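About Drermont Joinery School

Drermont Joinery School teaches furniture making and general woodwork to adults in small groups. We started in February nine years ago with one rented bay and a second-hand bandsaw. The school now has 3 bench rooms, a machine shop and a timber store, all on the ground floor of the old Fokberg wool building.

Most of our students have never cut a joint before. The beginners' course covers sharpening, marking out, sawing and planing, and finishes with a small wall cabinet. Students who want to keep going can join the evening program, where they work on a piece of their own design with a tutor in the room.

We have taught more than 74 short courses. Classes are kept to 5 students per tutor. Tools are supplied, although you are welcome to bring your own planes and chisels. 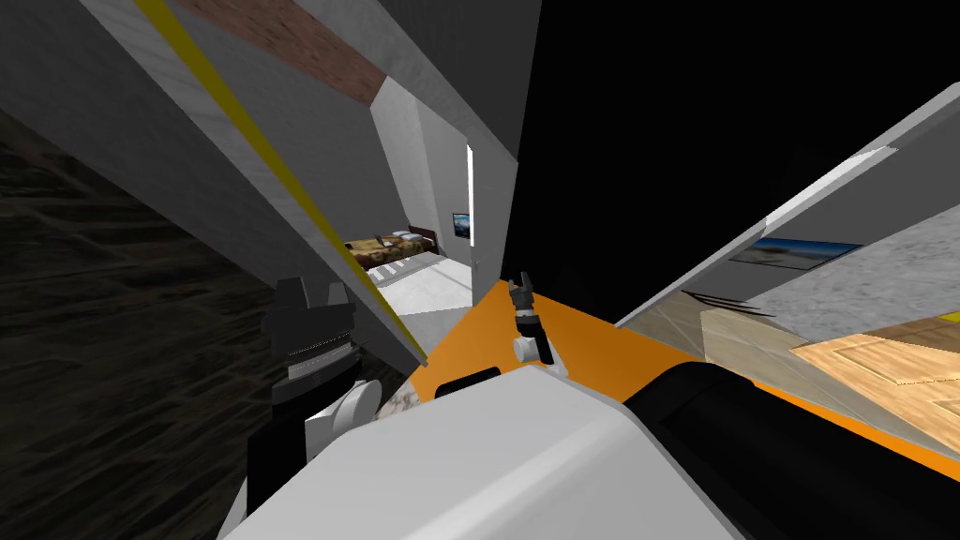
Timber and materials

We buy mainly Australian hardwoods, including blackwood and Tasmanian oak, and we take salvaged boards when they are sound. Offcuts go in the rack by the side door and students can help themselves.

Visiting us

The office is open during class hours. Parking is off the rear lane, behind Nikolaidis Hardware. Enclosed shoes must be worn in all workshops, and long hair must be tied back in the machine shop.

Course dates and fees are on the enrolments page. Gift vouchers are valid for 3 years.

Page last updated 27 October 2023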